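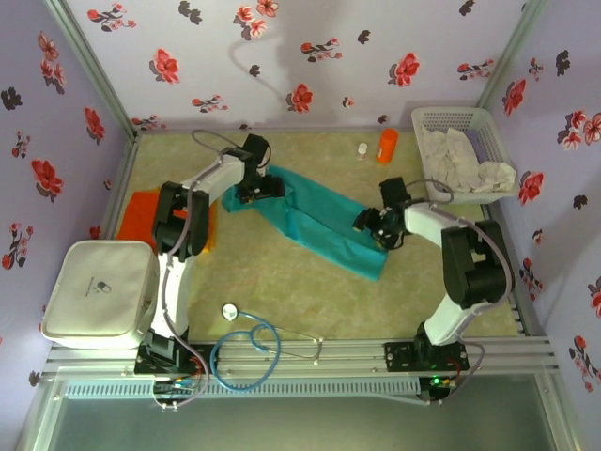

Figure 3. Two-arm workspace with a teal cloth on the tabletop.

4.2 Lineage claims and what students make of them

Most of the schools in our sample teach at least one form that they describe as old. How old varies a good deal. The Endedville school gives its main staff form a founding date of 1568 and prints that date on its certificates. The Solberg school says only that its form "came down from the mountain" and leaves the matter there. We did not try to settle whether any of these claims are correct. We wanted to know how students hear them and whether the claims affect how they train.

We received 165 completed questionnaires from eight schools. Students were asked where their main form came from, who had told them so, and how much it mattered to them. The first question was often left blank by people in their first year of training. Students who had stayed longer usually gave an answer, and it was usually their teacher's answer in nearly the same words. The exceptions were students who had trained at more than one school. They tended to mention that two teachers had told them different stories about the same form, and a few listed the points of disagreement.

Isaksson (in an earlier set of interviews at Solberg) found that students who doubted the lineage did not train less than the others. Our results agree with his. Doubters attended as many classes and were as likely to practice at home. They did differ in how they treated changes to a form. A student who believed the form was several centuries old often objected when a teacher shortened a section or altered a turn. Doubters mostly wanted to know if the new version was easier on the knees.

Breathnach has argued that the age of a form works mainly as a way of asking for patience. A beginner who is told to stand in one low posture for a month wants some reason to do it, and "people have always done it" is a reason that needs no further explanation. Several teachers we spoke with said much the same. One had stopped giving dates altogether after a student brought in a printed history of the region and went through it with him after class. His attendance did not change.

Questionnaires were collected between March and 15th May. Two schools returned theirs late and are included in the totals but not in the comparison by years of training.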